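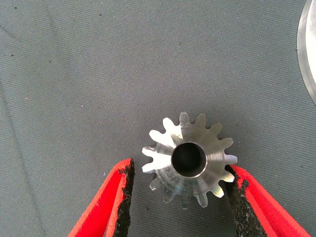
Small bevel gear on the gray felt, fingers open. View from the wrist camera.

Ferngate Finger Pad Kit – a long-term review

I run one small arm in a gear shop, and for most of this year it has been picking bevel gears off a piece of gray felt and handing them to a deburring station. It's a simple cell. One arm, one wrist camera, one pair of red fingers, one sheet of felt I replace when it gets too linty. I love it dearly, but pads are the thing that eats my time, so when Ferngate brought out a replacement kit I bought one with my own money and put it straight to work.

The kit is $86. For that you get 5 pairs of black grip strips with adhesive already on the back, a little plastic scraper, a cleaning wipe and a card with instructions on it (the card is tiny, bring your reading glasses). Shipping to me was quick and the box was mostly air.

Fitting them

You take the old strips off with the scraper, wipe the inside face of each finger, wait for it to dry, and press the new strip in from the base toward the tip. I did my first pair in a quarter of an hour with the fingers still on the gripper, lying half under the arm with a flashlight in my teeth. Don't do it my way! Unbolt the fingers, it's two screws each, and do it at the bench where you can see if the strip is going on crooked. My second pair went on so much straighter.

The scraper is too soft. It bent on old glue right away and I went back to my trusty Morris plastic razor, which cost next to nothing and has outlived three phones.

After that you have to redo your grip width. New pads are thicker than worn ones, and if you leave the old number in, the fingers close too early and shove the gear along the felt. I close on a gauge pin, write down the reading, and then try it on a real gear with the speed turned way down. Aled Rees, who looks after a much bigger cell than mine over at Skirkamon, told me to do the camera check at the same visit, and he was right. If you've had the fingers off, park the arm over a gear and look at where the two tips land in the picture. Mine come in from the bottom corners in a V, and I want the gear sitting between them before I let anything close.

How they hold up

Grip is great. Really great, on a satin metal gear with sloped teeth, which is a mean little shape to hold on to. The old smooth pads I had would let a bevel gear tip and roll out, and with these the rough surface bites on the corners of the teeth and the part stays level nearly all the way to the station.

Edges are the weak spot. The material is crumbly. Once the inner border starts to go it goes ragged and speckled, and you get black crumbs along the strip and then on the felt, and then I'm out there with the lint roller again. Gear teeth are square at the tips and they nibble. My first pair did 200 picks a day without complaint for a few weeks before I saw the edge breaking up, and I let them run on longer than I should have. The grip was still fine, for what it's worth – it was the mess that made me swap.

I asked Niall MacBrayne at Ferngate support about it and he suggested trimming the strip a hair short of the tip and knocking the corner off with a fresh blade. I've done that on the pair that's on there now. Ask me again in October.

Against the other one

Before this I used the Pakach bonded fingers, where the pad is molded on and you throw the whole finger away. Those run $315 a set. They're tidier and shed less, and there's no glue to scrape, but I can't stand binning a perfectly good finger over a worn strip. If you have several arms and no patience, the Pakach set might suit you better.

What I'd change

A stiffer scraper, please, and a second wipe (one is not enough for two fingers with old glue on them). A thickness printed on the card would save me a phone call. And I'd happily pay a bit more for a denser strip with a sealed edge.

Four stars from me. I've already ordered another box, plus a new roll of felt.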